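Storage and Return of Reusable Drinkware in a Shared Study Room

Project report prepared by Fatima Igwe, Lawal Jibrin and Aurora Mendes
Supervisor: Pentti Kiiskinen

1. Background

The Kustimard study room is open to all students of the college and is used heavily from May until the end of the examination period. Reusable cups are encouraged in the room, but no place had been set aside for them. Cups were left on desks, window ledges and the printer, and many were still there the following Sunday, when the room is cleared.

2. Aim

The project set out to determine whether a small open container on each desk would reduce the number of cups left behind, and whether students would accept the loss of desk space.

3. Method

The trial ran for 18 days and covered 484 desk bookings. Three arrangements were compared: a bare desk, a shallow tray and a wire mesh basket. Each desk kept the same arrangement for the whole trial. Members of the group checked the room at closing time and entered any cup left behind in a shared log. Short interviews were held with seven regular users.

4. Results

Desks with baskets had the fewest cups left behind. The trays performed little better than the bare desks, as students tended to fill them with pens, chargers and paper. Users interviewed said that a basket was easy to notice when packing up. Two objected to its size, and one preferred to keep a cup closer to the keyboard.

Tall travel tumblers were a particular concern at the planning stage - the group expected that a narrow base would make them awkward to store upright on an open wire floor. 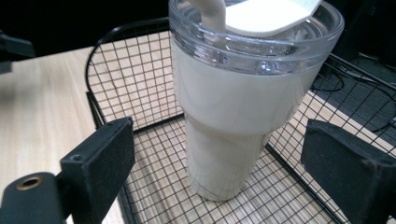
The weave of the mesh therefore matters. A fine square grid gives a narrow base enough support to stand flat, while a coarser grid would need a liner. Height is a lesser issue, although a straw left in the lid adds to the clearance needed under a shelf.

5. Recommendations

The group recommends that mesh baskets be placed on all desks in the room, that the trays be kept for stationery, and that the closing check continue for one further term.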